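Bench Practice Group, minutes of the November meeting
Broltthorpe site, 2 p.m.

Present: Mirjam Smits (chair), Edgardo Calimlim, Oliwia Ostrowski, Jonalyn Buenaventura (notes)
Apologies: Kvido Kováčik

1. Finger pads
Edgardo has finished the wear sheet for the knurled fingers and everyone loved it! One page, big boxes, easy to fill in at the counter. Pads get looked at before the first run and again every 100 grasps.
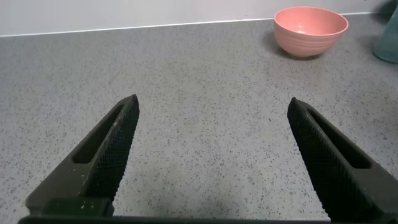
Oliwia asked if 100 was too often. Agreed to keep it through the Talavera work and look again once we have 300 logged checks. Edgardo to print copies.

2. Speed near tableware
Draft rule: arm drops to 15 percent speed whenever the gripper is over a bowl or cup. Mirjam is really pleased with how short this one came out. Adopted, no changes. 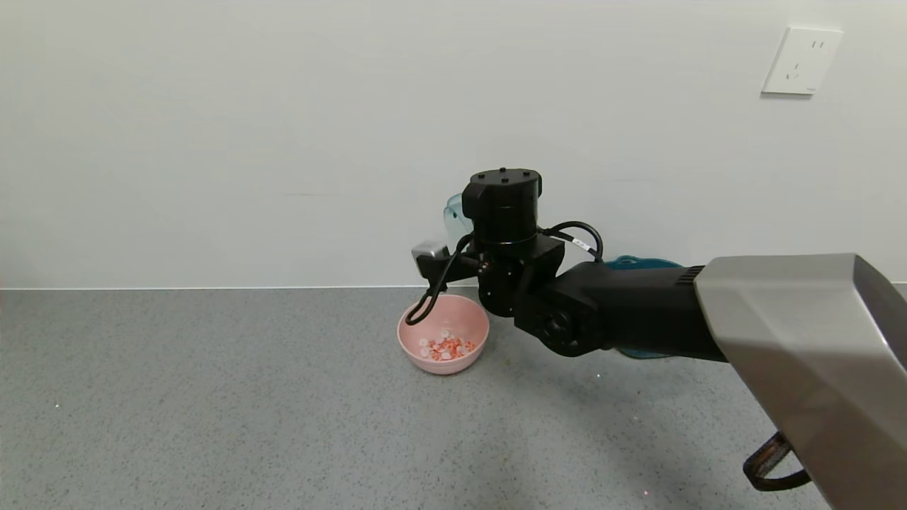

Cable routing took up most of the hour, and it was a great discussion. The draft only covered cables along the forearm. Jonalyn pointed out that the loop under the gripper hangs just above the rim of the bowl, so the rule has to cover the wrist too. New wording: no cable may hang lower than the fingertips at any pose used in a task. Kvido to check this against the Renach handbook.

3. Crumbs
Wipe the counter between runs, and note it on the sheet. Oliwia will add a line for it.

Actions
Edgardo: print wear sheets
Kvido: cable wording
Oliwia: wipe-down line

Next meeting same time, same room.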